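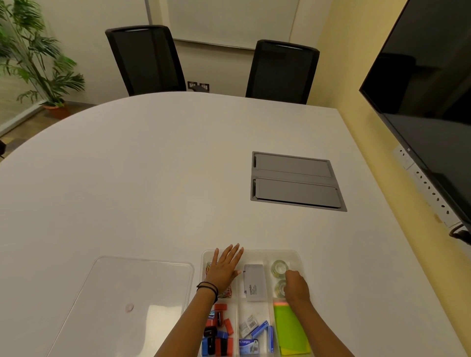 *Sorting the stationery tray by hand, meeting room table.*

December 25, 2020

Hi Delwyn,

Yes, I know what day it is. The house is quiet, everyone's asleep after lunch, and I'd promised you this before the year ran out, so you're getting it with a cup of tea next to me and crumbs on the keyboard.

**Where the money has gone so far**

Your second payment covered the two picking arms from Trurner and the new shelving in the supply room at Cronin. Both arms are bolted down and running. They fill the outgoing supply kits (the ones that go to our branch offices) from bins, and they're good at boxes. Staple packs, tape in cartons, notebooks, anything with flat sides and a label they can read. We're now sending out 670 kits a month through the automated line, and the packing bench that used to be stacked to the ceiling by lunchtime has room on it for a person's elbows!

What they're not good at is the small mixed stuff, and I want to be plain about that because the original plan said we'd have it covered by now. Erasers stick together. Paper clips are hopeless – they come up in a clump or they don't come up at all. Bare rolls of tape are hit and miss depending on how they've landed. So the desk trays are still put together by hand, compartment by compartment, and I've stopped telling people that will change soon.

**What it's meant for the team**

This is the part you asked me to write more about, so here goes.

Rangi Pirihi was on the packing bench for years and he was not a fan of any of this. He told me in May that he'd give the arms a month before somebody unplugged them. He now looks after both of them, sets up the bins in the morning and clears the jams, and he's moved up a pay grade for it. He still grumbles (mostly about the Gidex software, which logs him out whenever he goes to get a drink) but he's the one who worked out that tipping the bins forward a little stopped most of the misses.

Xiaoyan Meng has gone the other way. She tried minding the line for a few weeks, didn't like standing around waiting for a machine to need her, and asked to go back to trays and special orders. I was glad she said so. She's quick, she catches wrong items before they go out, and branches have started asking for odd combinations now that they know someone will read the note on the order form. That work didn't really exist before. It got squeezed in at the end of the day if it got done at all.

Nobody has lost hours. I said that at the start and it's still true, but I'd be leaving something out if I didn't say people worry about it. Carleen Hoani brought it up at our last catch-up and she was right to. The bench used to be where everyone talked, and with the arms going you have to raise your voice a bit, so there's less chat. A couple of people told her they miss it. We've moved the morning break so the line stops for all of it – 20 minutes, everybody off together – and that's helped some.

**Money and loose ends**

- The gripper pads wear out faster than Trurner led us to expect. I've ordered 100 spares out of the maintenance line, so that line will be tight by spring.
- The Hasex label printer is in and working. The first one arrived with a cracked tray and they swapped it without a fuss.
- Training for a second person on the arms is booked but not paid for. Nikau Sheehan has put his hand up. At the moment if Rangi is out sick we go back to packing everything by hand, and I don't love that.
- I still owe you the noise readings. They're done, I just haven't typed them up.

**What I'd like to do next**

I'd like to move what's left of the small-parts budget away from a third arm and into a better bench for the hand work. Proper height, decent lights, bins within reach so Xiaoyan and whoever is with her aren't leaning across a table all afternoon. It costs less than the arm would and I think we'd feel the difference the same week. I know it isn't what's written in the agreement, so I need a yes from you before I spend any of it.

Could you let me know by the middle of January? And come and see the line when you're next up this way. Rangi will pretend to be annoyed and then talk to you for an hour.

Thanks, and happy holidays to you and yours.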